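机器人学习问答社区 › 模仿学习 › 数据与评测

动作分块(action chunking)在擦台面这种任务上到底起多大作用?块长怎么选?

Jastar
发布于 2021年8月20日 标签:模仿学习 柔性物体 动作分块 评测方法

各位好,最近在复现一个"拿抹布擦厨房台面"的模仿学习实验,越做越上头,但是有一个结果我自己解释不了,想请教一下做过柔性物体操作的朋友。

任务是这样的:单臂,台面上有一块揉成一团的抹布,策略要先把它夹起来,挪到水槽左边的台面上,然后来回擦,最后放下。示教数据是遥操作采的,一共342条,抹布的初始形状每次都随手揉一下,颜色有深有浅。网络是很普通的卷积编码器加一个Transformer解码器,输入是相机图像和关节角,输出未来一段动作。

一开始我每次只预测一步,成功率惨不忍睹。夹爪下到抹布上方就开始抖,像在犹豫,抖着抖着就停住了。后来改成一次预测10步、执行完再重新看图,抖动基本没了,夹取那一下干脆得多,我当时高兴得在实验室里转圈!可是我接着把块长往上加,加到200步,抹布反而经常夹空:手臂很流畅地下去,很流畅地夹了一把空气,再很流畅地开始擦……

所以想问三件事:
第一,单步预测的时候为什么会停住?是数据里停顿太多,还是网络太小?
第二,块长有没有比较靠谱的选法,还是只能一个个试?
第三,你们评测的时候怎么算"夹住了"?我现在是自己看录像打分,总觉得标准在漂。

先谢过了,给点方向也行。

Cludison
获得采纳

这个问题我太喜欢了,因为我们组去年12月整整一个月都在跟它较劲,任务也几乎一样。分开说。

先说停住。你的怀疑有一半是对的,数据里的停顿是主要原因。人遥操作的时候,在接触抹布之前几乎一定会悬停一下,看看夹爪对没对准。这一小段里图像几乎不变,关节角几乎不变,标签也就几乎都是"别动"。单步策略在这种状态下学到的最优答案就是别动,而它一旦没动,下一帧看到的还是同样的状态,于是继续别动。网络换大一点没有用,我们试过,大网络停得更稳。

一次预测一段动作,相当于让模型必须交代悬停之后要干什么。只要块长能跨过那段停顿,它就能自己走出来。所以第一个经验是:去数一数你的示教里接触前悬停了多少帧,块长至少要比大多数悬停长。这个统计写个脚本很快就能出来,把末端速度低于阈值的连续段找出来画直方图就行。画出来你会很有感触的,不同操作员的直方图形状完全不一样!

再说块长太大为什么夹空。执行一整段的时候策略是闭着眼睛的,抹布又不是刚体,夹爪指尖碰到褶子的时候它会塌、会滑、会往旁边摊开。开环走得越久,实际形状跟预测时看到的形状差得越远。杯子盘子这类东西对这个没那么敏感,布就很敏感,尤其是揉成团的布,能夹的其实就是最上面那道褶。
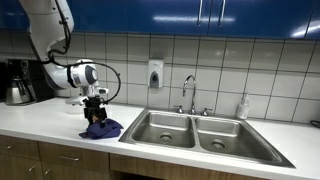
所以我们后来的做法是把"预测多长"和"执行多长"拆开。预测可以长一些,让模型有一个完整的意图;执行只取前面一小段,然后重新看图、重新预测。相邻两次预测在时间上有重叠,重叠的部分做加权平均,权重按新旧指数衰减。手臂的轨迹会非常顺,同时又能跟得上布的变化。第一次跑通的时候真的很漂亮,手腕下去的时候能看出来它在一点一点修正,追着褶子走。

不过这个加权平均有个坑。夹爪的开合不要跟着一起平均!开合本质上是二值的,平均之后会出来一个半开不开的值,夹爪就慢吞吞地合上,布早就滑掉了。我们把开合单独拿出来,只用最新一次预测,不做平滑。光改这一条,夹取就好了一大截。你200步那组如果也顺手开了平滑,建议先查这个。

然后是块长怎么选。我的建议是不要在整个任务上扫,按阶段看。擦这个动作是周期性的,块长一些完全没问题,甚至更好,短了容易擦到一半忘了往哪边走。夹取这个动作对块长最挑剔。你可以固定预测长度不动,只扫执行长度,先扫4、10,再往上翻倍,每一档都跑同一组初始形状。曲线一般是中间高两头低,找到那个平台就可以停了,没必要再细抠。

最后说评分,这一点我其实最想讲。看录像打分会漂,是因为"夹住了"里面混了好几种情况:夹到一个角然后半路掉了,夹到两层布,夹到了但是把布推远了一截。我们后来把它拆成几个可以直接判断的条件,写死在评测表里:

夹爪闭合后指尖之间有布;
抬起到固定高度时布全部离开台面;
移动到擦拭起点之前没有掉落;
过程中没有碰到水槽边、龙头和台面上的其他东西。

每一条单独记,是就是,否就是否。打分的人不知道这一条录像是哪个策略跑的,文件名打乱。我们第一次盲评的时候,有一组以为很好的结果一下子掉了下来,挺受打击的,但之后所有对比都变得清楚多了。

还有一个小细节,初始形状不要每次现揉。人知道接下来要测哪个策略的时候,手是会偏心的。我们的办法是先揉好拍照存下来,评测时把照片半透明叠在实时画面上对着摆,布摆不到完全一致,摆到轮廓大致重合就够用。两个策略用同一套照片,交替着跑,别先跑完一个再跑另一个,光照一变全白费。

Jetari

楼上讲得很全了,我补充一点数据方面的,因为我们走的是另一条路。

我们没有动块长,先把示教里的悬停段裁掉了一部分,做法很粗暴:连续低速帧超过阈值的,隔几帧留一帧。单步策略的停住问题也缓解了很多,但没有完全消失,偶尔还是会卡。裁完以后再加分块,效果比单独加分块要好。所以这两件事可以叠加,不冲突。

注意别裁过头。夹爪闭合的那几帧速度也很低,一起裁掉的话模型就学不会等夹爪合拢再抬手。我们第一版就是这样,手臂抬得飞快,布还在台面上。后来改成夹爪开合前后各留一段保护区,不参与裁剪。

另外深色的布在白台面上分割起来很舒服,换成白布就完全是另一回事了,褶子几乎看不见。如果你的数据里有深有浅,建议成功率分开报,混在一起看平均数很容易误判。我猜你那342条里浅色布占得不多?

Sundqvist

我用的10步,挺好的,没调过。相机装在手腕上可能会好一点,你可以试试。

Jastar(提问者)

天哪,Cludison 说的夹爪平滑,我就是这么干的!所有维度一起平均的,包括开合。刚刚把开合单独拿出来,执行长度改成10,还没有正式评测,先随手跑了几次,夹爪合得利索多了,看着太解压了。

@Jetari 被你猜中,浅色的确实少,而且基本都是同一个人采的。悬停直方图我今晚就画,顺便按操作员分开看。保护区这个提醒很及时,我本来已经打算一刀切了。

盲评的表我照着抄一份,再加一条"擦的时候布有没有卷起来",这个在我这边挺常见的。还有个追问:预测长度固定的话,你们擦拭阶段和夹取阶段用的是同一个执行长度吗,还是中途切换?

Cludison

同一个。试过按夹爪状态切换,夹着布的时候执行长一点,擦起来是更连贯,可是切换那一瞬间偶尔会顿一下,得另外处理重叠权重。先用同一个把基线跑扎实,再玩这个。"卷起来"那条加得好,我们表里也该有,回头补上。直方图画好了记得贴上来,很想看看你们操作员之间差多少!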